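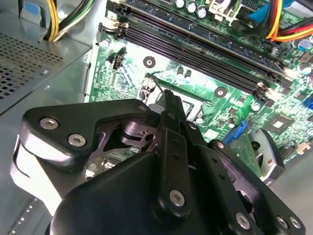 How to trace the service history of a warship

Issued by the reading room of the Skondico Maritime Library. Revised Oct 27, 2018.

This guide is intended for readers who wish to establish where a particular naval vessel served, under whose command, and in what condition. It assumes no previous experience of naval records. Readers researching an individual sailor should first consult our separate guide to personal service papers, as the name of the ship will usually be found there.

Step 1. Establish which ship you are looking for

Names were reused freely. A single name may have been carried by a sailing frigate, a cruiser and a shore establishment within the space of a century. Before requesting any material, write down the name, the approximate years of interest and, where known, the type of vessel. Cap ribbons and family letters frequently give the name alone, and in wartime the ribbon may omit even that.

Shore establishments were commissioned under ships' names. A man recorded as serving in a ship may never have gone to sea in her.

Step 2. Consult the printed registers

The registers on the open shelves give the builder, the dates of laying down, launch and completion, the principal dimensions and the eventual fate of each vessel. Note all three dates. Launch and completion are often confused in family papers, and a large ship might spend two years or more fitting out between them.

Displacement figures should be copied together with the basis on which they were calculated. Standard and full load displacement may differ by 2,000 tons or more in a large vessel, and the two should not be compared.

Step 3. Request the ship's log

Logs record position, course, weather and the routine of the day. They seldom explain the purpose of a voyage. Requests are made on the white slip, one slip to each volume, and no more than 2 volumes may be issued at a time.

Our own catalogue lists nearly 900 volumes, of which 149 are held off site at Saleveck. Volumes held at Saleveck must be ordered in advance. Readers whose ship does not appear in the catalogue should ask at the desk whether the log is known to survive elsewhere. Many logs of smaller vessels were destroyed as a matter of routine.

Step 4. Compare the log with other sources

Reports of proceedings, where they exist, were written by the commanding officer and set out what the ship had been ordered to do. Dockyard papers record damage, repairs and alterations to armament. The Esitz collection of dockyard correspondence is available on microfilm and has a typed index by ship, compiled by Bok-nam Ma.

Where two sources disagree on a date, record both. A log was kept from day to day, while a report might be composed several weeks later. Times may also differ according to whether local or home time was in use.

Step 5. Record your references

Each note should carry the full reference of the volume and the folio or page number. References to microfilm should give the reel as well as the frame.

Copies and enquiries

Photography without flash is permitted for private study. Bound volumes may not be placed on the photocopier. Written enquiries should be addressed to Tipene McAlister, Reader Services, and should state which sources have already been consulted. The reading room is closed for stocktaking throughout August.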